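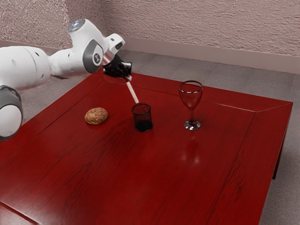

Draterley Open Day Pen Holder Demo
README and data card

Last updated May 13, 2021
Maintained by Guadalupe Galindo and Tatu Nyanda

Welcome, and thanks for stopping by our table at the Draterley open day (or for finding your way to the files without having been there, which is just as good). We promised a lot of you that we'd put the recordings from the simulator up somewhere you could get at them, and we've tried to write down everything we were asked at the booth, plus a few things we only remembered while packing up.

What the demo was

The demo ran in Zondix, our home-grown simulator, on the big screen at the end of the hall. A white robot arm with a black two-fingered gripper works over a red wooden table, and its job is to put a marker into a pen holder. Visitors could watch the arm run by itself, or sit down with the hand controller and drive it, with Olesia Demchenko or Demyd Yurchenko sitting alongside to help. Quite a few people started out watching and ended up driving, and we loved that!

There are also a cookie and a wine glass on the table. The arm has no business with either of them. They are what we call bystander objects, and a run is marked down if the arm touches one, even when the marker ends up in the right spot. The younger visitors were very concerned for the cookie.

What's in the download

episodes/ holds 200 recorded runs, a mix of visitor runs and automatic ones
views/ holds the rendered pictures for each run, from two virtual cameras
labels.csv has one line per run, with the outcome and who was in control ("visitor" or "auto")
notes.txt is what Olesia typed during the day, only lightly cleaned up

Each run stops at 1000 simulation steps whether or not the arm is finished. If you drove and the screen suddenly went back to the starting layout, that was the step limit and nothing you did wrong. We should have put up a sign.

How a run goes

At the start of a run the gripper is open and the arm moves in over the table to find the marker. It closes on one end, lifts, carries the marker across and tries to get the lower tip over the opening of the holder. Most of the trouble happens in that last part. The holder is small and the marker is long, so a little tilt at the grip turns into a lot of tilt at the tip. Visitors who slowed down before lowering generally told us they found it much easier, and after the first hour Demyd was giving that advice to everyone who sat down.

A run counts as a success when the marker is resting inside the holder and the fingers have let go of it. It doesn't have to stand up straight. Leaning against the side is fine, as it would be on anybody's desk. 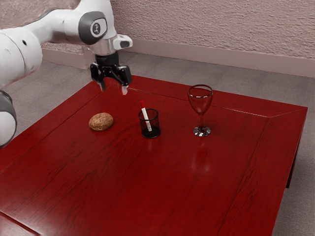
We had a long and very enjoyable talk with a group of teachers over whether letting go should be part of the rule at all. Their feeling was that a marker in the holder is a marker in the holder. Ours is that a robot still hanging on to it hasn't finished the job. We kept our rule, but labels.csv has a separate column called "released" so you can score the runs their way if you prefer.

Things to know before you use it

Everything is simulated. The shiny tabletop, the glass and the rough pink wall are all rendered, and nothing in the files was measured on a real arm. Reflections on the table change with the camera, so please don't use them to judge where an object sits. The object positions stored with each run are the ones to trust.

Visitor runs are uneven, as you'd expect from people trying something for the first time in a noisy hall. Some have long pauses while the driver was chatting. We left the pauses in.

We stored no names, voices or pictures of visitors. If you'd like your run taken out anyway, give us the number on the slip you were handed and we'll remove it.

Known problems

The controller in the left seat drifted a little before lunch. Those runs have "drift" in the comment column.

The Kongkaew viewer shows the two camera views swapped. The files themselves are right.

Thanks

Seraina Hofstetter talked us into having a booth in the first place and lent us the good screen. The Skelberg crew next door shared their power strip when ours gave up. We'd like to come back in October with an easier grip for small hands, and if you have ideas for which object the arm should try next, please send them to Tatu, who is keeping the list.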